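Flornwood Letter
Opinion

Leave the Dirt Alone

By Nawal Lahlou
July 1, 2021

Every town seems to own a piece of ground it is embarrassed by. Ours is the old Saber tract, out past the last houses on the Vendidton side, and for as long as I have lived here people have talked about it the way you talk about a cousin who won't get a job. It just sits there. Somebody ought to do something with it.

Well, somebody now wants to. The plan has a name, Zistalton Commons, and a folder with a soft green cover, and I have read the folder twice. It uses the word "activate" more often than I would like. The tract is to be activated with a lawn, a walking loop, 80 parking spaces and a "gathering node," which I take to be a bench with a roof. The town pays for the grading and the water line. The developer pays for the grass and gets the corner by the road for shops, to be described at a later stage.

I am not against parks. I take my lunch in one when the weather allows. What I doubt is the idea underneath this plan, that bare ground is a kind of failure and that anything you put on top of it must be an improvement.

Start with the grass. We live in a dry place. The lawn in front of the library was put in when I was new here, and it has been replaced in patches ever since, at our expense, and it still looks like a rug that a dog has been at. That lawn is small and has a building next to it with a tap. Now picture the same thing out in the open with the sun on it all day. The folder says the turf will be "drought-aware." I asked at the counter what that meant and was told it would be explained in November, by which time the grading contract is supposed to be signed.

Then the loop. A loop is what planners draw when they have no particular place for you to go. I have walked the tract on and off for over 10 years and I have never needed a line to follow. You go out toward the trees until you feel like turning back. Kids ride bikes over the humps. A man I know only by his hat flies kites there, big ones, and he needs exactly what the place has, a lot of flat ground with nothing sticking up out of it. I don't see where he goes under the new plan. I don't believe anyone thought to ask.

The part of the folder that bothered me most was a page titled "Existing Conditions." It gave the place one paragraph. "Vacant, unimproved, without notable features." I have been turning that over for weeks. It is a very confident thing to say about a piece of land, and I'd like to know how long the writer stood on it. Long enough to get dust on both shoes?
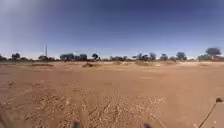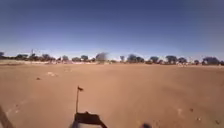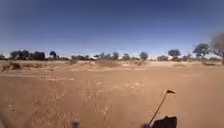 Bare dirt, a line of trees and a great deal of blue sky.

I will grant the other side its best point. Nothing protects open ground while it stays nothing. Leave it off the map long enough and one day it's a storage yard, and then you would have been glad of the lawn and even the gathering node. My neighbor makes this argument every time I see her and I have not found a full answer to it. But there are cheaper ways to protect a place than digging it up. The town could put an easement on it. It could set a few posts along the road to keep the trucks off and otherwise go home. I priced posts. They are not expensive.

I will also grant that it blows. On a windy day the dust gets into your teeth, and the people in the nearest houses are tired of wiping down their windowsills. Fair enough. That calls for some native brush along one side, and there are people at the county who can tell you which kind. It doesn't call for shops.

What makes me most doubtful is the order of things. First the grading, then the water line, then the details. Once the ground has been scraped level and a pipe is in it, no one will vote to stop, because by then we'll have paid too much. We did the same with the pool. I remember the folder for the pool, too. It was blue.

So my request is small. Take the grading out of this year's budget and leave it out until someone can say what the turf will drink and what the shops are. Go and stand on the tract for an hour first - bring a hat, there's no shade until you get to the trees - and then come back and tell me it has no notable features. You may still think so. Plenty of my friends do. I would just rather hear it from someone who went.

4 comments

dryside_ed
Finally. The library lawn is a disgrace and I have said so at every meeting. Where do we write to about the posts?

M. from the hill
Easy to be romantic about dirt when you don't live downwind of it. I am for the park, shops and all. My windowsills say hello.

kiteperson
I believe I am the man in the hat. Thank you. I was not asked.

Tumbleweed5
The pool folder was green. The bond folder was blue. Otherwise a fair piece, though an easement isn't as cheap as you make out once the lawyers are in.

This site uses cookies to remember your settings. By continuing to read you agree to our use of cookies. Get the Flornwood Letter in your inbox - enter your email address to subscribe. You can unsubscribe at any time.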